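Bench notes, Urquhart feeder model, November 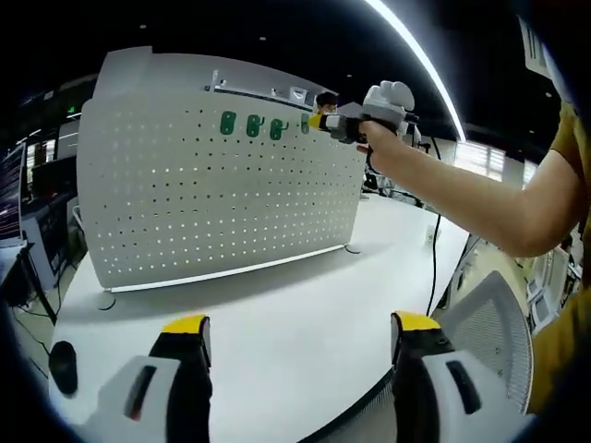 Pegboard at the desk, green hooks along the top.

Started 8.40. Picked up where I left off on the local network credit calculation. The question for this stage is still what a small generator should be paid, or let off, when its output only travels as far as the next street and never touches the high voltage side.

Reloaded the interval data for the Urquhart feeder. 1,413 connection points after removing the duplicates Magdy Saber found in the meter list. The old total in the shared sheet is wrong, please don't use it. I've left it there with a strike through it until the Kakuritz people have taken their copy.

Run 1. Flat network charge, no credit, 100 kW solar on the Bideck cold store roof. Base case only. Result matches last month's to the cent, so the reload is good.

Run 2. Same, with a volume credit on everything exported between 7 am and dusk. Credit looks generous on paper but most of it lands at midday, when the feeder is well under its limit. The network saves next to nothing from that and would be paying for it anyway. Magdy's view is that the midday portion should be zero. I'd keep a small amount for avoided losses. Left both in as a switch, cell F20 on the inputs tab.

Run 3. Capacity credit, paid on output during the evening peak window only. Solar by itself earns very little. Added a 400 kWh battery at the cold store, discharging from 5 pm. Peak on the transformer comes down properly and stays down until the battery runs flat, then there is a second bump after 9 pm from the off-peak hot water. Forgot about the hot water. Need to stagger it or the credit is being paid for moving the problem down the evening.

Run 4. Tried staggering the hot water in two blocks. Model fell over on the second block. Cause was daylight saving, the controlled load file is in standard time and everything else is in local time. Fixed in the import step and noted at the top of the script. Reran 1 to 3 afterwards. Runs 1 and 2 unchanged, run 3 moved slightly, new figures are in the results tab.

Drirno tariff: they've sent the structure but the demand charge is missing its reset period. Monthly or annual makes a big difference to the cold store, as one bad evening in summer would carry through the whole year if it's annual. Emailed to ask. Using monthly for now and labelled it as an assumption.

Lunch, then spent the rest of the afternoon on the charts. Colours now match the report template. Axis on chart 3 still says kW where it should be kVA.

To do:
Rerun 4 with the corrected times
Chase Drirno on the reset period
Ask Kakuritz if the transformer rating is nameplate or summer
Magdy to check the loss factors before anything goes out
Fix chart 3 axis

Backed up to the project drive 4.55.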